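Print this page | E-mail to a friend

Keeping a Kitchen Robot Arm Happy
By Ximeng Jia

I love this part of the job! Ten quiet minutes with a soft cloth and a hex key, and the arm feels like new again. Park it and switch off the power before you touch anything. Wipe the fingers with a barely damp cloth, then go over them again with a dry one. Kitchen grease is sneaky, and it builds up right where the fingers meet what they're picking up.
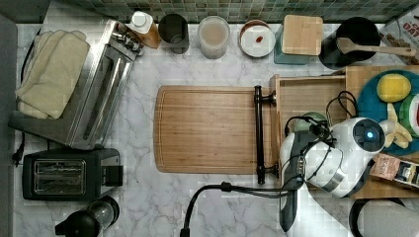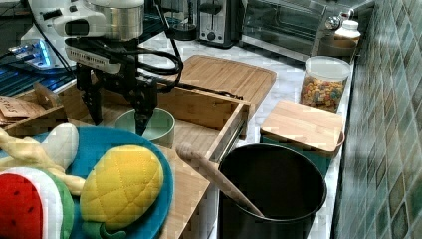

Cables are my favorite thing to fuss over, and the easiest to get wrong. Give them enough slack for the farthest reach you'll ask of the arm, then walk it through the whole move at slow speed with a finger near the stop button. A wide loop like the black one hanging off the arm over the bowl is lovely for bending, but keep an eye on it around pot handles and tall spoons! Run your hand along every cable once a week and feel for flat spots.

Next come the gripper screws. I snug mine every 60 hours of running, 2 passes, going corner to corner. Then I close the fingers on a strip of paper and give it a tug. If one side slips, loosen up and start over. I've done it 3 times in a row on a bad day, and it's so satisfying when the paper finally holds.

Filed under: Gadget Care, Countertop Helpers

Contact us | © Mistholm Home Tips | Back to top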